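Materials and Everyday Life
Session 8: Packaging, or why your lunch survives the bus

Notes by Razia Qureshi. Reading for this session: the Drevent handout, sections 2 and 3 (section 1 is useful but a bit dry, skim it if you're short of time).

Last session we finished on glass, and several of you asked why anyone ever moved away from it. Good question! Glass lets almost nothing through, it doesn't taste of anything, and you can wash it and fill it again. It is also heavy, and it breaks. Most of the history of packaging comes out of people trying to keep the first set of properties while getting rid of the second.

What a package has to do

Start with the contents and ask what would spoil them. Crisps go soft when they take up water from the air. Coffee loses its smell and goes stale as oxygen gets to it. Butter picks up the smell of whatever sits next to it in the fridge. Each of these is a different problem, and a material that solves one can be hopeless at another. Polythene is very good at stopping water vapour and rather poor at stopping oxygen. Nylon is more or less the other way round, which I still find delightful.

So we stick them together. A laminate is a stack of thin layers, each doing the job it is good at: one for strength, one as the barrier, one on the inside that melts easily so the pack can be sealed. The layers are so thin that you can't tell them apart with your fingers. Try peeling the corner of an old coffee bag at home and see how far you get.

Permeability, gently

Think of a plastic film as a crowded room. Small molecules don't find holes to run through – they dissolve into one face, shuffle across between the long chains, and come out on the other side. Three things follow, and you should be able to explain each in your own words:

Double the thickness and you halve the rate (for a steady flow, same material).
Warm the film and the chains move more, so the rate goes up.
Pack the chains more tightly, as in a more crystalline plastic, and the rate drops.

In the Tarar worksheet you are given a sachet with a total surface of 177 square centimetres. Work out the water gained over a month in store using the rate in the table. Watch your units! Last year nearly everyone forgot to turn square centimetres into square metres, and we had some very soggy biscuits on paper.

Creases and seals

The sums above assume a flat, perfect film, and real packs get squashed into bags and pockets. Each sharp fold stretches the outside of the bend and squeezes the inside. A plastic film usually copes. A very thin metal layer may crack along the fold, and then gas has an easy way in. Valquíria Sales will bring her flex-test samples in June, creased over and over and then dyed so that the cracks show up, and they are beautiful things. 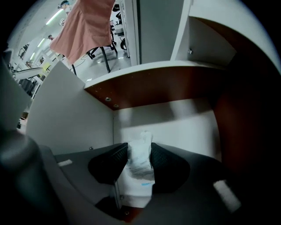
Fig. 2. Folds gathering at the top of a crumpled white packet pressed from both sides.

Seals matter just as much. A crumb caught in the seal can undo all the good work of an expensive barrier layer. Look for the flat, ridged band along the edge of a crisp packet: the ridges give a bit more grip and help push stray bits out of the way.

Before next time

Finish the Tarar worksheet, including the part on temperature. Bring one clean, empty food packet and be ready to say what it keeps in and what it keeps out. Read the Gumier case study on paper bread bags, where the best barrier turned out to be the wrong choice (think about the crust).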